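Prindero Two-Arm Garment Bench
Sold and supported by Lenditz

Overview | What's in the crate | Wrist cameras | Teaching | Service | Questions

If you have ever stood at a returns table with a mountain of trousers in front of you, you already know why we started building the Prindero. Clothes are hard work for a machine. A cardboard box stays the shape it was when you put it down, and a pair of trousers is a different shape every single time (and black ones are worse, as any of our customers will tell you at length). We have spent a good long while on that one stubborn problem, and the bench we offer today is the version we are happiest with so far.

The Prindero is a complete two-arm workstation for handling garments: laying out, straightening, folding, and working with hangers and a rail. It comes as one enclosed bench, so you don't have to find a corner of the shop with the right light or build a fence. Our customers are mostly repair and resale shops, small laundries, and a handful of colleges that teach textile care. If you run a big plant with conveyors, we are probably the wrong people for you, and we'll gladly say so on the phone.

How the bench is laid out

The arms are mounted low and come up through two slots in the front panel, which leaves the whole white work surface clear for the garment. Andor Erdős drew that panel nine times before he was satisfied, and he would like it known that the ninth one is also the easiest to wipe down. The walls are plain white on purpose. Lint shows up, buttons show up, and dark cloth stands out nicely for the cameras.

Each arm carries a parallel gripper with rounded, lightly textured fingers. They are made to take hold of thick and thin cloth alike, and you can swap them yourself with the small key that hangs inside the service door. Please keep the key there! We mail out more spare keys than any other part. 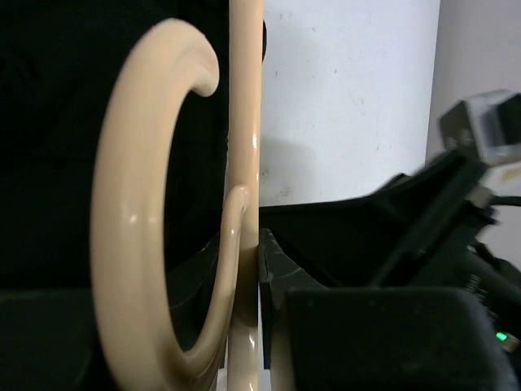
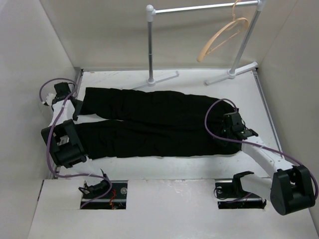
Black trousers on the bench with an arm at each end, and a wrist camera's close look at a glossy cream fixture.

Two views are better than one, and that is how the bench was planned from the start. The fixed camera keeps an eye on the whole garment, so the software knows where the legs and the waistband have ended up. The wrist cameras take over for the close work, when a finger has to get in beside something narrow and the other view is half hidden by the arm itself. You can look through any of them on the operator screen, and you can save a clip with one press if you want to ask us about it later.

What's in the crate

The bench with its walls and front panel, assembled
Two arms with grippers, already mounted and cabled
Fixed camera and one camera for each wrist
Small garment rack
Pack of 12 hangers
Operator screen and stand
Spare finger pads, key, cleaning cloths, printed manual

The packed weight is 687 pounds, so do have a pallet jack ready and measure your doorways first. Naveen Agarwal in our delivery office will call you before anything leaves the building. He asks a lot of questions about stairs. Please be patient with him, as he has good reasons.

Teaching it a new garment

There's no code to write. You guide the arms through the job with the pair of hand controllers, and the bench records what you did along with the camera views. You do it again with the garment lying a little differently, and again, and then you let the bench have a try while you watch. How many rounds you need depends on the cloth and on how fussy you are about the result. Trousers in a firm cotton go quickly. Anything slippery takes longer, and we won't quote you a number until we have had your own pieces on our bench.

Mariann Szalai runs our teaching days, which are included with every order. She spent years in alterations before she came to us, and she'll tell your staff a great deal about where a seam wants to be held. Bring the garments you dislike most. It makes for a much better day.

Add-ons

The Farkas rail kit gives you a taller rack and a wider foot for heavier coats. Eltix storage is a drive cabinet that sits under the bench and keeps your recordings in the building, which several of our laundry customers prefer. Both can be fitted later, so there's no need to decide now.

Service and spares

Every bench comes with 2 years of parts and labor. After that we ask for a checkup every 700 hours of running time, mostly for cables and finger pads. Cables on a moving arm do wear, however nicely they are routed, and it's a short job to replace one before it becomes a nuisance. Ludger Diekmann looks after the spares counter and can usually tell which cable you mean from a fairly poor phone description.

Questions we hear a lot

Can it do shirts? Yes, with more teaching than trousers. Collars are slow.

Will it find a stain? No. It handles the garment, and your own people still need to look it over.

Can we try before we buy? Please do. Send us a box of your own clothes and we'll put them on the bench while you watch over a video call, mistakes and all. Attila Szilágyi books these visits, mornings only, and he'll send the clothes back to you folded.

Prices and delivery dates are given by written quote. Page last updated November 5, 2022.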